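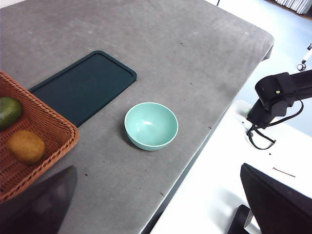 3. 本体の設置と最初の設定

この章では、Kaltano 卓上はかりを置く場所と、最初に使う前の設定を説明します。先に第2章の付属品の確認を終わらせてください。

3.1 置く場所を決める

(1) 平らで、ゆれない台の上に本体を置きます。布やマットの上には置かないでください。数字が安定しません。
(2) エアコンの風が直接あたる所をさけます。
(3) 本体の裏に足が四つあります。足を回して、水準器の泡が丸の中に入るように合わせます。
(4) 本体を手で軽く押して、がたつきがないことを確認します。

注意:台の上のごみや粉は、設置の前にかわいた布でふいてください。足の下に小さい粒が入りますと、水平が合いません。

3.2 電源を入れる

(1) 電源コードを本体の後ろの差込口に、奥まで入れます。
(2) 「入」のボタンを3秒間押します。画面に全部の記号が出て、そのあとゼロになります。
(3) そのまま待ちます。画面の左下の点滅が止まりましたら、準備ができました。

注:点滅が止まらない場合は、3.1 の(3)にもどって水平をもう一度見てください。寒い部屋では時間が長くかかることがあります。

3.3 容器の重さを登録する

いつも同じ容器を使う方は、容器の重さを覚えさせると便利です。

(1) 皿の上に何もない状態で「ゼロ」を押します。
(2) 空の容器をのせます。
(3) 数字が止まってから「登録」を長く押します。音が二回鳴ります。
(4) 番号を選んで、もう一度「登録」を押します。

例として、容器が 1,192 g のとき、中身を入れた全体が 1,405 g でしたら、画面には 213 g と出ます。

注意:容器を洗ったあとは、よくかわかしてから登録してください。水が残っていますと、その分の重さも登録されます。

3.4 本体を動かしたとき

部屋を変えたとき、または台を変えたときは、3.1 から全部やり直してください。登録した容器の重さは消えません。持ち上げるときは皿を持たないで、必ず本体の両側を持ってください。

日本語版作成:Youssra Hamdy
改訂:2018年9月3日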